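Products Plans Downloads Support Contact

Trevo 4: wire and feed desk for small newsrooms

4 July 2026
By Eilif Dalen

Trevo is a desktop program for people who have to read a lot of incoming copy and pass some of it on. It collects agency wires, press office mailings, court and council notices, and ordinary web feeds into one list. An editor can sort the list, mark items, assign them to a reporter, and send a cleaned-up version to the publishing system. It runs on Windows and macOS. Eturum has sold it since the first version and still answers the support mail in-house.

Version 4 is the current release. If you are on version 3 with a paid plan, the upgrade is included and your saved filters will carry over. Version 2 filters need to be exported first, using the export tool on the Downloads page.

What it does

The main window is a single list with a reading pane. New items come in at the top and are grouped by slug when the source provides one. When a wire service sends a correction or a write-thru, Trevo places it with the earlier version and marks the changed paragraphs. You can turn grouping off for any source. Most desks leave it on for wires and off for press offices, where the same subject line gets used for months.

Filters are written in plain words with a few operators. "Budget AND county NOT football" works the way you would expect. Filters can look at the headline, the body, the source, the dateline, or the embargo field, and they can be shared with the whole desk or kept private. A filter can also set off an alert: a sound, a banner, or an email to whoever is on duty. Alerts respect the duty roster if you use one.

Embargoed items are shown with a gray bar and the release time in your local time zone. They can be opened and edited, but the Send button stays locked until the time has passed. A desk chief can override the lock, and the override is written to the log with the name of the person who did it.

Photo captions are handled as separate text, attached to the story they came with. The caption cleaner takes out transmission codes, doubled spaces and stray line breaks, and leaves the credit line alone. You can set your own house rules for how credits should look. In version 3 the cleaner sometimes removed the year from captions that began with a date. That was fixed in 4.0. 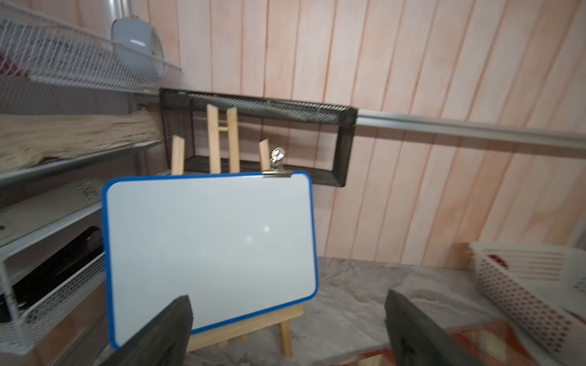 Whiteboard on a tabletop easel.

The assignment view shows who has what. Drag an item to a name and the reporter sees it in their own list, with your note at the top. When the reporter files, the item turns green in the desk view. There is no chat function and we don't plan to add one. Notes stay attached to the story they belong to, and they are kept out of anything that gets sent to the publishing system.

New in version 4

Search is rebuilt. It now covers the full text of everything in the archive, including attachments in PDF and Word format, and it no longer locks the window while it runs. Older archives are indexed the first time you open them. This can take a while on a large archive — leave it running at the end of a shift.

Side-by-side compare works for any two items. Select both and press the Compare button. Version 3 could only compare two versions from the same source, so you couldn't check an agency story against the press release it was based on.

The keyboard shortcuts can be changed. Some desks had been using the same keys in the previous program for a long time and wanted them back.

Dark mode is available in Settings, under Display. The reading pane can stay light while the list goes dark.

The old toolbar is gone from the default layout. To get it back, go to Settings, Display, Classic toolbar. It will stay in the program through all version 4 releases.

Plans

There are two plans. Both include all the features above, all updates while the plan is active, and support by email.

Trevo Desk is for one newsroom with up to 40 users. The archive holds items for 31 days, after which anything not saved to a folder is deleted. It connects to up to 318 sources. That limit comes from the way the Desk plan stores its connection settings, and removed sources stop counting toward it right away.

Trevo Campbell is for groups with more than one newsroom, or for a single newsroom that needs to keep everything. It has no limit on users or sources, and you set the archive period yourself. Each newsroom keeps its own filters and roster and can choose which folders the others may read. Campbell needs a server, either your own or one hosted by us.

Prices depend on the number of users. Write to sales for a quote. School and college papers pay half price on the Desk plan and need to send proof of enrollment or a letter from an adviser.

Agency subscriptions are not part of either plan. Trevo reads the wires you already pay for, using the login your agency gave you.

Sokura add-on

Sokura is a separate program that watches public web pages with no feed, such as a sheriff's log or a planning board agenda. It checks each page on a schedule, and when the text changes it sends the new version into Trevo as an item. Deleted text is kept and marked. It can watch up to 1,000 pages per license. Pages that need a login are not supported.

Sokura works with either plan. It has to be installed on a computer that stays on. A spare office machine is enough, but a laptop that goes home with somebody will miss its checks.

System requirements

Windows 11, or macOS 14 or later. 8 GB of memory is the minimum and 16 GB is better if you keep a long archive. The program itself is small. Disk use depends on the archive, and photo previews take up most of it. Previews can be switched off for each source.

Trevo works behind most office firewalls. If your sources come by FTP, your IT department may need to open a port. There is a one-page note for them on the Downloads page.

Known problems in 4.0

Printing the assignment view in landscape drops the last column. Print in portrait for now.

On macOS, alert sounds keep playing when the program is hidden, even if "Silent when hidden" is checked.

A source name with a slash in it can't be used in a filter. Rename the source and the filter will work.

All three are due to be fixed in 4.1.

Trying it out

The trial is the full Desk plan and runs for 31 days. No card is needed. Filters and folders made during the trial are kept if you buy a plan, so it makes sense to set up the real sources from the start. If you don't buy, the program goes read-only and you can still export whatever you saved.

Existing customers can install version 4 next to version 3 and run both until the desk is used to it. Both will read the same sources, but only one should be set to send — otherwise the publishing system gets everything twice. The setting is under Connections, Output.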